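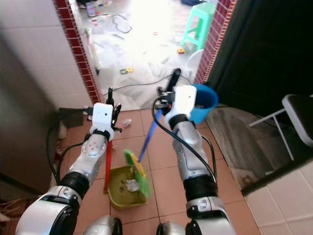
The Stairwell Question, Again

Regular readers will remember that in the spring our building voted on who should sweep the common hallways. The vote was close, the coffee was bad, and the winning motion was "everyone takes a turn." Six months on, I can report that everyone has a different idea of what a turn is.

The second floor believes it means Saturday. The third floor believes it means when there is something to sweep, a standard which the third floor has yet to see met. Oğuzhan Kocabaş on four sweeps at six in the morning, with the radio on, and has asked me to print that he is open to feedback. He has had 12 pieces of it so far, most of them under his door.

We did look into paying someone. Premidon quoted us $756 a month, which covers the halls and the front steps but stops short of the basement, described in their letter as "a separate conversation." Rerent came in at $791, basement included, with a 90-day notice period and a page and a half on the subject of wet umbrellas. I read both letters aloud at the last meeting. When I got to the prices, several people discovered a love of sweeping.

So the rota stays. The new one goes up by the mailboxes on Wed 3 September, in pen this time, the pencil version having been improved by persons unknown until apartment 2B was down for every week through November. 2B was very decent about it and did three of them.

A few points of order. Sweep from the top floor down. I had thought this was common knowledge, but there was a lively exchange in July between a household going up and a household going down, and they met on the landing. What you sweep up goes in the trash, and the gap under the elevator door is not the trash. The good broom lives in the closet by the meter. If you prefer your own broom, fine, but please take it home afterward, as the closet now holds more brooms than we have apartments.

Mrs. Sönmez would like her doormat back. It is brown, it says Welcome, and she no longer means it.

Swaps can be arranged among yourselves, as long as you write the change on the sheet and both parties know about it. Questions to me, apartment 3A, any evening after seven except Thursdays.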